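Open day at the Demwood towel mill
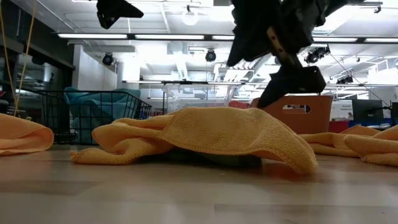

Is it worth to travel so far only to see how towels are made? For me it was, and I would go again, but take the earlier bus.

I have worked in hotel laundries for a long time, so I know towels mostly from the end of their life. I wanted to see the beginning. The Demwood mill opens its doors to visitors on one Tuesday in January, and this year I finally had the day free. The train goes to Vastmont, and from there bus 91 stops almost at the gate. The ride takes 40 minutes and the heating on the bus was very strong.

At the gate they gave me a paper badge with the number 3842 and a pair of foam earplugs. I put the earplugs in my pocket and regretted it in the first hall. The weaving looms are so loud that you feel them in your teeth. Our guide spoke through a small headset, and even so I lost maybe half of what she explained about the warp threads. What I understood is that a terry towel needs a second warp, which is kept slack, and this slack thread makes the loops. I had washed these loops for years without asking where they come from.

The knitting hall is smaller and much quieter. Cleaning cloths are made there, mostly from polyester mixed with polyamide, and the yarn arrives on cones from a spinner in Wivby. I asked why our cloths at work stop taking up water after some months. The guide asked me back if we use fabric softener. We do. She said the softener stays on the fibers like a thin coat, and that we should wash the cloths separately, warm, with a small amount of liquid detergent. Also no cotton in the same load, as the lint sticks in the microfiber and does not come out again. I wrote this down for my colleagues – they will not be happy about one more load.

The dye house was the part I liked best. It is hot and smells a little of vinegar. The old vats from the Shearer company are not in use anymore, but they are still standing along the back wall and you may look inside. In the small laboratory next door they compare each batch with a master sample under different lamps. Two pieces that looked the same to me in daylight were clearly different under the shop lamp. Yellow and orange give them the most trouble, they told us.

Lunch was in the canteen: lentil soup, bread, and an apple cake that was gone before the second group arrived. The soup was good. The tables were too few, and I ate standing by the window.

After lunch there was the factory shop. The seconds are sold by weight, and the faults are so small that I had to search for them – a pulled loop, a hem that is not quite straight. I bought two bath towels and a pack of cloths for the kitchen. Please note that the shop takes only cash, and the nearest machine is back in Vastmont.

The tour is free, but you must sign up by telephone. Wear flat shoes. The last bus leaves at 4:15 p.m. and it does not wait for the people in the shop.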